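Garkau card night swaps quarters for chips, keeps the arguments

GARKAU – The Friday card game at the Garkau community hall has gone legit, or as legit as a game can get when the top prize is a jar of pickled beets.

Starting 9th April, players will bet with poker chips in place of the quarters, shirt buttons and dried lima beans that have served as money since the game began. The change passed on a show of hands, 16 to two, after what regulars describe as a long winter of disputes over the beans.

"A bean was worth a quarter until Narendra was losing, and then it was worth a dime," said Shakuntala Mathur, who runs the game and brings the beets.

Narendra Rana denied this. He also voted against the chips.

The hall bought a used set of 400 from a couple in Jititz who were clearing out a basement. The price was $50, raised by passing a coffee can at the March game. The can came back with $46 and four lima beans, and Mathur covered the rest.

Each player will start with the same stack and hand it back at the end of the night. No cash changes hands, a rule Mathur says she intends to enforce this time. Anyone caught leaving with a chip in a pocket sits out until June.

Unai Valcárcel, the other no vote, said he has nothing against chips as such. He worries about tone. "You give people something that clicks and they start acting like they're in a movie," he said. Two players have already asked whether sunglasses are allowed – they are not.

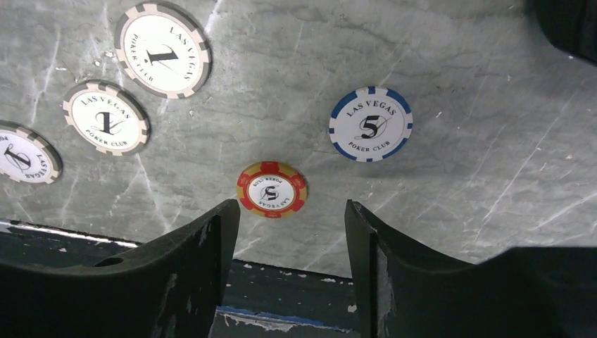

Chips from the new set, marked "Las Vegas Poker Club." The ones and the fives have the same white face, so check the number before you raise.

Play starts at 7 p.m. in the back room. Newcomers are welcome and should bring a snack to share. Kęstutis Juška will explain the rules to beginners at 6:30, and will probably still be explaining them at 7.

The beans have been made into soup.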